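Gripper cable snagging at wrist, intermittent comm loss
Cell troubleshooting > End effectors

torsten_k
Gripper drops off the bus mid-cycle. Error 151, then the arm stops and holds. Cycle is pick from a blue mat, lift, rotate, place. It ran 3,000 cycles clean, then faulted at 294 after I rerouted the cable. Controller is a Brurico, gripper firmware is current.

mudflap
Check the connector first. Zostora sells a locking version.

torsten_k
Swapped already. Same fault.

ohmslaw_pdx
Cable strain. If it is tied at the neck with no slack below, every wrist rotation pulls on the plug.

mudflap
Disagree. Strain would show as a fault at the same joint angle each time. Log J6 for the last few stops before you touch the tie.

torsten_k
Logged five. Four are within two degrees of each other, the fifth is nowhere near.

ohmslaw_pdx
Four out of five is strain. Move the tie and run 400 cycles at half speed.

mudflap
Or a broken conductor that strain started. Moving the tie won't fix that. Also, what does the gripper do on comm loss, hold or open? Keep hands out until you know.

torsten_k
Holds. Tested with the plug pulled. Current routing, plus the wrist view:

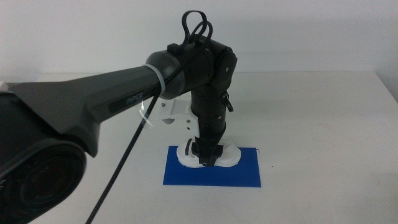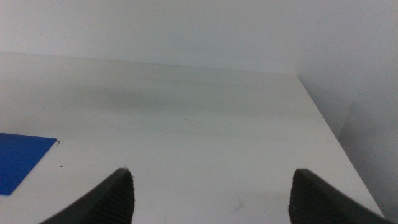 First: braided cable and clear tie at the neck. Second: fingers apart, nothing gripped.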